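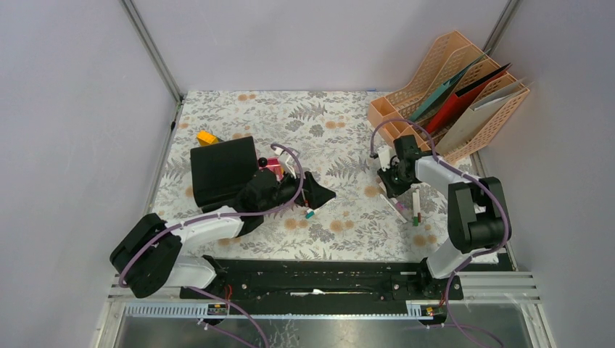
The two-arm station at the Vivona open day, with three folders standing in the desk organizer.

Vivona opened its workshop in Nurby to the public in May, and 76 visitors came to see how robots can learn simple office work. The most popular stop was a table with two robot arms, where the task of the day was sorting folders and small desk items.

"People expect a robot to be fast. We wanted to show them how much patience is behind one small movement," said Torbjørn Ekström, who led the demonstrations. Each one lasted 5 minutes, and after it the guests could ask questions. Many of them wanted to know what happens when a folder leans to the wrong side.

Children from the school in Plokwood had their own tour in the morning, and they could propose which object the arms should try next. A marker was the favorite proposal.

The workshop will be open again in the autumn. Groups are asked to write to Vivona before they come, as the room is small.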